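About the Stellano group

Stellano is the manipulation research group at Aretti. We study how two robot arms that share a work surface can learn pick-and-place tasks from recorded demonstrations, and how few of those demonstrations are needed before the learned behaviour becomes dependable. The group was set up by Nighat Rajput, who still leads it and still does a share of the recording.

Most published work on learning from demonstration uses one arm. With two arms on one table, the second arm is an obstacle to the first, and both change the position of things the other may want. The usual answer is to train a single controller for the pair. That works, but it needs a demonstration for every combination of tasks, and the number of combinations grows quickly.

Our method, which we call Jandero, trains each arm separately and adds a small third model that decides when one arm must wait. The third model sees the planned path of each gripper for the next second and the grid cells it will pass through. If both paths enter the same cell, one arm is slowed. The cells are the ones taped out on the table, so the person setting up a trial and the software refer to the same squares.
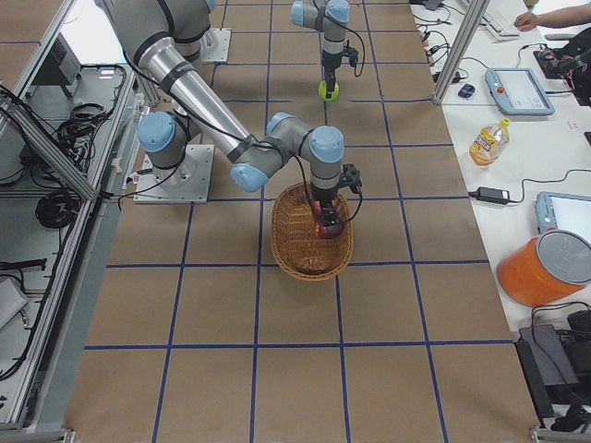
Reading time: 3 minutes

The objects are ordinary ones. Fruit, balls and baskets are cheap to replace, and they cover the cases we care about: round things that roll if they are released early, and containers whose sides the fingers must clear on the way in and on the way out. Placing an apple in a wicker basket is harder than placing it on a flat surface, as the gripper has to go below the rim before it opens. A ball held just above the table tests release height and little else.

The current data set, Kakakhel, holds 3,090 demonstrations. Of these, 894 have both arms moving at the same time. The rest are single-arm recordings, with the other arm parked or holding still. Each recording stores joint positions, gripper opening, the camera view and the cell in which each object starts.

The main result so far concerns the 894. When we trained the waiting model on all of them, the arms were slowed or stopped in 31 per cent of trials. When we removed recordings in which an operator had hesitated for no reason connected with the other arm, this fell to 27 per cent, with no rise in contacts between the arms. The gain is modest. It does suggest that hesitation in the demonstrations is copied as if it were caution, and that filtering is worth the time.

Two limits should be stated. The method assumes a fixed camera and a fixed grid, and moving either means calibrating again. It also assumes that objects stay where they are put. A ball that rolls from one cell into the next after release is treated as a new object, and the waiting model handles this badly. Work on the second problem began in August.

We take on student projects in calibration, data cleaning and gripper control. Applicants should be comfortable with Python and willing to repeat a trial many times without changing anything — the second is the more common difficulty. Enquiries go to the group office at Aretti.

Comments

tomasz_w: Is the cell size fixed, or have you tried smaller squares?

N. Rajput: Fixed for this data set. Smaller cells gave fewer stops in simulation but we have not recorded with them.

Gearhead: How did you decide which hesitations had no reason? Sounds like a judgement call.

N. Rajput: It is. Two people marked each pause separately and we only removed the ones they agreed on.

priya.k: Would like to see the failures as well as the averages, please.

Last updated: August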